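Print this page | E-mail this page
5 shares | 2 comments

Windesach Breathing and Balance Program
Progress report to the Elluslow Fund, November

Enrollment in the tai chi strand stands at 30, against a target we set in a more optimistic season. Attendance is steadier than last quarter, helped by moving the early class from 7 a.m. to an hour when people are awake.

Hauwa Eze has rewritten the standing sequence so that it can be done beside a chair. Boris Dvořáček still teaches the long version and regards the chair with suspicion. Both groups report better sleep, though in Boris's group some of it takes place during class.

Spending on mats and blocks came to $432, under budget. The second order from Drudex has yet to arrive; we are practicing patience, as advertised.

Next quarter: two evening sessions at the Hájek hall, and a balance check for all new starters.

Submitted by Beca Hopkin 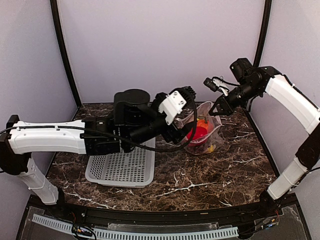

Two robot arms over a dark brown marble tabletop.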